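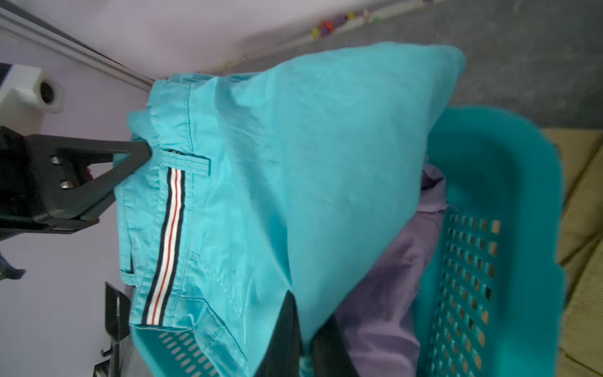

Line drying through the winter – who else is doing it?
Laundry & Linens board

marlo_pegs
Posted in January, 7:40 am

OK, I am officially a convert and I need to talk to people who will understand. We moved to Dundville last spring and the house came with a real clothesline, two metal posts set in concrete, with a long run of wire between them. I used it all summer and figured I'd pack it in when the cold came. Well, the cold came and I kept going, and I love it!

Yesterday I had sheets out at 8 am, stiff as plywood by 9, and by the middle of the afternoon they were nearly dry. I brought them in, hung them over the stair rail for an hour, and the whole upstairs smelled like snow. My kids think I've lost it.

So who else hangs out all winter? What do you do about your hands? And has anyone figured out jeans?

twoloadtess
Me! Eleven winters now. For hands: thin wool gloves with rubber dish gloves over the top. You look ridiculous and you can still work a clothespin. Get the dish gloves one size up.

Jeans I turn inside out and hang by the waistband, with the pockets pulled out so they stick up like ears. Pockets are always the last thing to dry. Same goes for shorts and anything else with a lined waistband. If the waistband is dry, the whole thing is dry.

gusset_hound
Going to disagree on the waistband. Hang pants by the cuffs! All the weight is up top in the waist and the pockets, so gravity pulls the legs straight and you barely have to iron. I've done it this way since I had my first apartment in Girard, with a line out the back window on a pulley (I miss that pulley so much).

twoloadtess
By the cuffs you get pin marks right at the ankle where everybody can see them, though. By the waist they're under your shirt.

gusset_hound
Pin on the side seam. No marks.

twoloadtess
I have tried pinning on the side seam and I have marks. Maybe it's my pins.

porchlight58
It's your pins. What are you using? The spring ones from the big stores now are awful, the wood is rough and the spring pops out if you look at it funny. I switched to Zakis pins a couple of years back and they've held up great through wind and ice. A little stiff at first. They loosen up.

marlo_pegs
Oh I have not heard of those, writing it down. Mine came with the house in an old coffee can and half of them are gray and fuzzy.

hallie_in_the_hills
Gray and fuzzy is fine for socks!

I'll be the grump here and say I stopped doing winter outside. I wanted to love it. But we're in a valley, and from November on the sun clears the ridge late and is gone again by 2, so things would hang out there all day and come in as wet as they went out. Then I had a frozen towel crack on me. It had a real split right along the fold! I was bending it to get it in the basket and it just gave.

Now I use a ceiling rack over the woodstove and it's wonderful. Everything dry by morning and the air in the house isn't so parched.

gusset_hound
Never fold a frozen towel. Carry it in flat like a board and let it slump by itself.

hallie_in_the_hills
Yes, I know that NOW.

drumdry_dan
Dryer person here, came over from the appliance board. I don't mean to spoil the party, but has anybody worked out what you save? We have a Coltus heat pump dryer, drawing 800 watts going by the plate on the back, and I don't feel guilty at all. A load goes in after supper and I'm folding it before bed. I'd rather have the hour.

porchlight58
It isn't about the money for me, or not much. I like going outside. I'm at a desk all day and hanging the wash is ten minutes of looking at the sky. Some mornings the chickadees come and sit on the post and yell at me.

drumdry_dan
Fair enough. I have a dog for that.

twoloadtess
Dan, it also makes clothes last longer! All that lint in your trap used to be your shirts. I have pillowcases from my grandmother that have never seen the inside of a dryer and they're still good.

drumdry_dan
Could be they just made better pillowcases. But OK, I'll give you the lint. I do empty out a pretty good handful.

marlo_pegs
I'm so happy this thread took off. Update on jeans: I did one pair each way this morning. Waistband pair is hanging nice but the pockets are solid ice. Cuff pair has blown over the wire twice and wrapped itself around. We do get wind here.

gusset_hound
Two pins per leg, and put them in the middle of the line with something on either side. They won't flip if they've got neighbors.

hallie_in_the_hills
How long is your line, marlo? And is it wire or coated? Bare wire will leave a rust stripe on white sheets eventually. Wipe it with a damp rag before you hang and see what comes off.

marlo_pegs
I paced it out and got 58 feet, which sounds like a lot until you put two king-size sheets on it. Bare wire I think? I just went and wiped it and the rag is orange. Oh no.

hallie_in_the_hills
There you go. Get the plastic-coated kind with a steel core. The hardware store usually sells it by the roll, and mine was 400 feet, so I've strung it twice and still have plenty left in the shed. Use a tightener on one end, the cold makes everything go slack and taut and slack again.

porchlight58
Seconding the tightener. And do it on a mild day, your fingers will thank you.

twoloadtess
Lemon juice and salt on the rust stripes if you've got any, then lay the sheet in the sun. It won't do much this month, but come April it works like a charm.

marlo_pegs
Ordering line tonight! The cuff pair is winning on wrinkles, by the way. Pockets still wet on both.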